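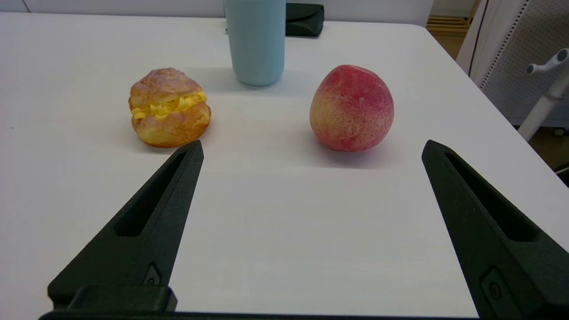
I put off making cream puffs for years (all that talk of collapsed shells!) and then a friend, Teguh Ong, talked me through it one October afternoon and I've been at it ever since. This is how I do mine, with custard and a bit of peach on the side.

## The shells

Melt 80 g butter in a pan with a mug of water and a pinch of salt. Once it's properly boiling, take it off the heat and tip in all your plain flour in one go, then beat like mad until it comes away from the sides.

Let it cool a bit, then beat in 4 eggs, one at a time. It'll look curdled and horrible after the first one – keep going. You want it glossy and just dropping off the spoon.

Pipe fat rounds and bake in a hot oven for up to 40 minutes. Don't open the door! I go for a good deep golden colour, as pale ones go soft on me.

## Filling

Slice the tops off once they're cold. Use thick custard, straight from the fridge, and a star nozzle. Wiggle the bag as you go round so you get ruffles poking out at the edge, then pop the lid back on.

## The peach

Give it a gentle squeeze near the stalk. If it's still hard, leave it in a paper bag overnight. I slice mine at the table with the skin on, fuzz and all.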